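Keeping Berries and Soft Fruit Longer

Posted 2019-01-23 in Kitchen Tips

Summer fruit is cheap at the moment and most of us buy more than we can eat in a couple of days. A few habits will stretch a punnet out.

Sort before you store. Tip everything onto a clean bench or a tray and take out anything squashed or furry. Mould spreads by touch, so one bad berry at the bottom can ruin the lot by morning. Slightly soft ones go in a bowl to be eaten that day.

Don't wash until you need to. Water sitting around the stalk is what turns berries to mush. If they came home from a farm gate with grit on them, brush it off and leave the rinsing for later.

Leave the green tops on. Hulled strawberries take up water when rinsed and lose flavour. Rinse first, drain, then hull.

Line the container. A folded sheet of paper towel under the fruit and another on top, lid left ajar. Change the paper if it feels damp. I use the flat Drulon boxes, but an old takeaway container does the same job.

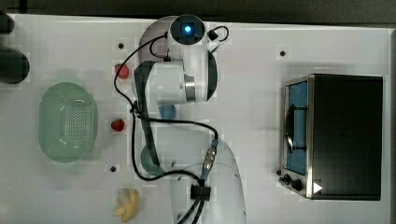

Vinegar rinse is worth adding, according to Hirkance, a regular in the comments: "One part white vinegar to 3 of cold water, quick swish, then plain water. Mine go 2 extra days in the fridge, but only if I dry them properly on a tea towel. When I skip the drying they're worse than if I'd done nothing."

I've tried it since and would agree on the drying. It's fiddly with raspberries — they hold water in the middle — so I only do it for strawberries and blueberries.

Freezing

Spread clean, dry fruit on a lined tray so the pieces don't touch, freeze until hard, then bag it. I pack 400 g to a bag, enough for a small batch of jam. Write the month on the bag. Last summer's berries were still good in my July porridge, though too soft to serve whole.

Stone fruit

Peaches and nectarines should ripen on the bench, stem end down, and go in the fridge once they give a little near the stalk. Cold stops them ripening well and the flesh goes woolly. Apricots are the same but faster — check them morning and night.

Stains

Cold water straight away, from the back of the cloth. Hot water can set berry juice.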